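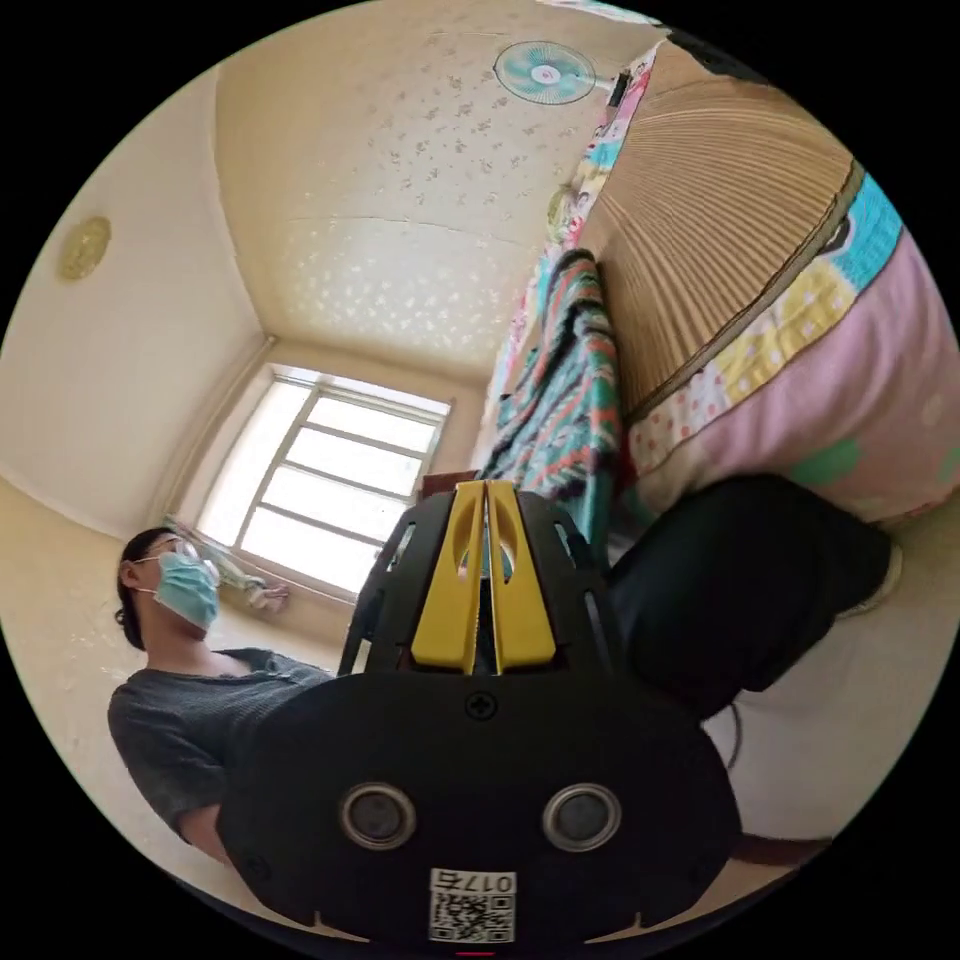

Seo-ah Tak me preguntó por qué demonios una escuela de coreano tiene nombre de tienda de muebles, y que si no daba vergüenza decirlo por teléfono. ¡Un poco, sí! Jivico salió de una servilleta, una tarde de marzo en la que tenía que rellenar un formulario y no se me ocurría nada mejor. No significa nada en ningún idioma que yo conozca. Ya le hemos cogido cariño.

Quiénes somos

Soy Joon-young Bae y doy clase de coreano desde que una vecina me pidió ayuda para entender a su suegra. Empezamos en mi cocina, con dos alumnas y una libreta de cuadros. Luego vino la prima de una, el compañero de trabajo de la otra, y al final mi cocina ya no daba para tanta silla (ni mi pareja para tanta visita).

Hoy somos 133 alumnos repartidos en grupos pequeños, casi todos adultos con trabajo, hijos y muy poco tiempo. Algunos vienen por las series, otros por la música, bastantes por amor, y hay un señor que viene porque quiere leer las instrucciones de su deshumidificador. Todos los motivos me valen.

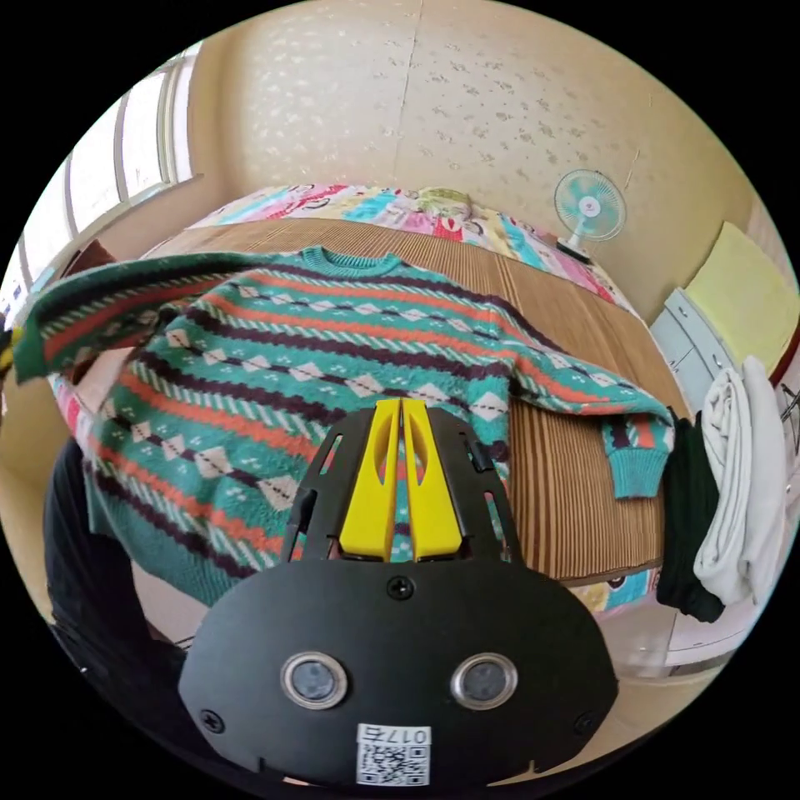 La única norma seria es que en clase se habla desde el primer día, aunque sea fatal. El alfabeto lo vemos en dos tardes y enseguida pasamos a frases que uno diría de verdad: que tienes hambre, que llegas tarde, que tu hermano es un pesado. Los niveles de cortesía los metemos pronto, porque si los dejas para el final ya has tuteado a media familia política y eso luego cuesta arreglarlo.

Cómo son los cursos

El curso de iniciación se llama Susham y dura 50 horas. Después viene Vedent, más conversado, con mucha lectura en voz alta y pequeños diálogos que preparáis por parejas. Y los que ya se defienden se apuntan al club Jang, que es básicamente merendar y discutir en coreano sobre lo que sea (la última vez, sobre si la fruta va antes o después de comer, y casi acabamos mal).

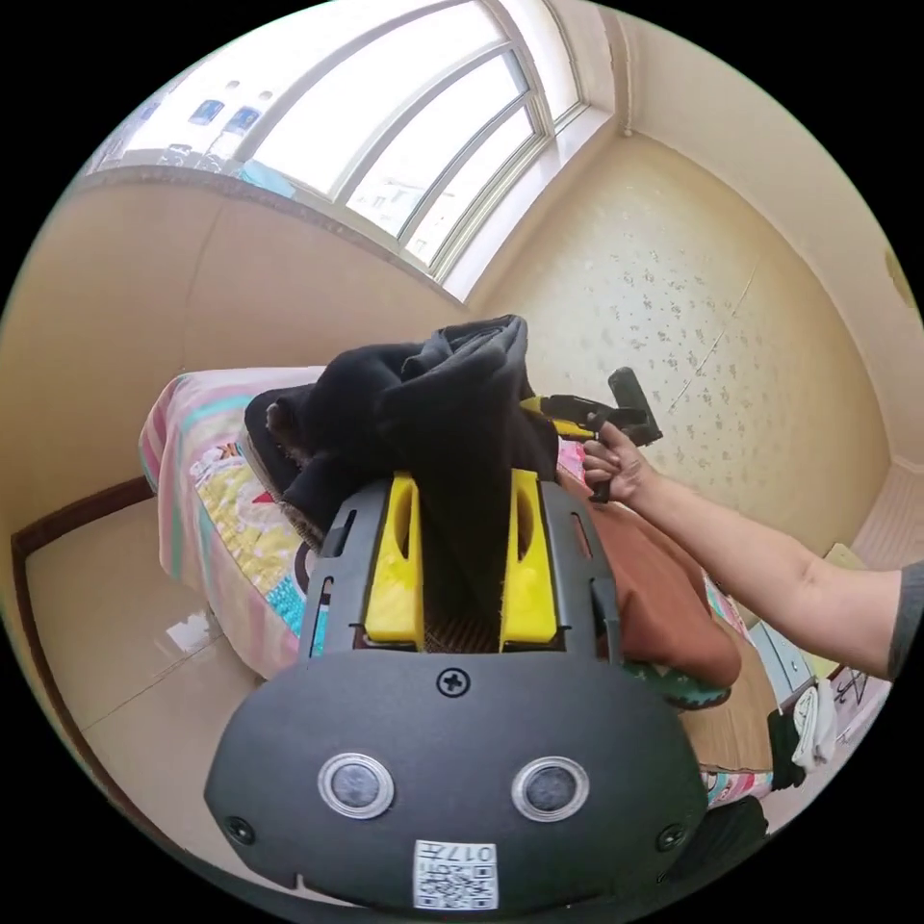 El vocabulario lo trabajamos siempre con cosas que tenéis a mano, y mi tema favorito es la ropa. En coreano no se usa un solo verbo para ponérsela: uno sirve para la camisa, otro para los zapatos, otro para el gorro. Una prenda negra hecha un gurruño encima de la cama, por ejemplo, da para un buen rato: el color, doblar, arrugar, dónde está, de quién es, por qué sigue ahí. Os mando a casa a repetirlo con vuestro propio armario y volvéis hablando solos por el pasillo.

Tenemos también una biblioteca de préstamo con 628 títulos, entre cuentos, cómics y novelas, y podéis llevaros lo que queráis mientras dure el curso. Los cómics vuelan, así que pedidlos con tiempo.

Si os apetece probar, la primera clase es gratis y no hace falta traer nada. Escribidnos desde la página de contacto contando si partís de cero o ya sabéis algo, y os busco grupo yo misma.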